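When I ring Savita Nishad to ask about the Garent robotics club, she tells me to hold on while she finds somewhere quieter, and then talks for the better part of an hour without needing many questions from me. She has been running the club since November, and it is plain that she enjoys it enormously.

"We had 27 names on the list at the first meeting, which frightened me a bit," she says. "I'd brought biscuits for ten!"

The students, most of them in their first year, have been working on a project they call Molefe – teaching a robot to pick up and put down everyday things by first showing it how with a gripper held in the hand. Savita had expected them to want the programming and put up with the rest, but the handling has been the part they argue over.

"You think you know how you pick up a cup," she says. "Then you have to do it with two fingers, slowly, and do it the same way again, and you find you've no idea." 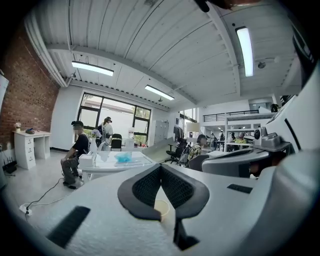 She puts a lot of their progress down to Mandla Swanepoel, a second-year student who keeps a notebook of every attempt that goes wrong. There were 135 entries in it when she last looked, several of them in capital letters. "He reads them out to the new ones, and they love it, because it's mostly him dropping things."

Next comes the Cukska, a student competition with 3 rounds, the last of them in front of an audience. Savita would like to send 2 teams, though she admits they are still squabbling over who goes in which. "Marietjie wants to be in both," she says, laughing. "I've told her I'll think about it."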